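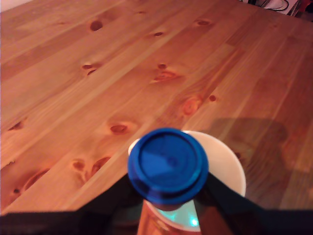 Bottle with blue cap and white cup on the knotty pine table.

Table care: knots, rings and refinishing

The pine tables at Prillstead are due for refinishing in December. Pine is a softwood and marks easily, and the finish over the knots wears differently from the finish on the boards between them. Resin in a knot can bleed through a coat that was put on too soon or too thick, leaving a tacky patch that picks up dirt and cup marks.

The procedure is the same as last time. Sand along the grain by hand, finishing with 600 grit between coats. Wipe off the dust with a barely damp cloth and leave the boards to dry fully. Seal the knots first, then apply 2 thin coats of the Skevach clear varnish to the whole top, with 5 hours between them. Do not sand across the joints – the scratches show up under the varnish and have to be taken out by starting again.

Kanako Oshima has asked for a note on pale rings. A white ring is normally moisture held in the finish and will often fade if left alone in a warm room. A dark ring has reached the wood and needs sanding back. Bottles leave more of these than cups do, as drips run down the side and collect under the base. Wipe the base of a bottle before setting it down, and put the cap back on before moving it.

Coloured drinks should be blotted, not rubbed. Rubbing pushes the liquid into open grain, particularly at the edge of a knot where the finish tends to crack. Plain water on a folded cloth is enough for fresh spills. Spray polish is not to be used on any of the tops, as silicone residue stops new varnish from bonding.

Cork mats are in the drawer by the sink. Tables will be out of use overnight after the second coat, and nothing should be stood on them before 9 the next morning.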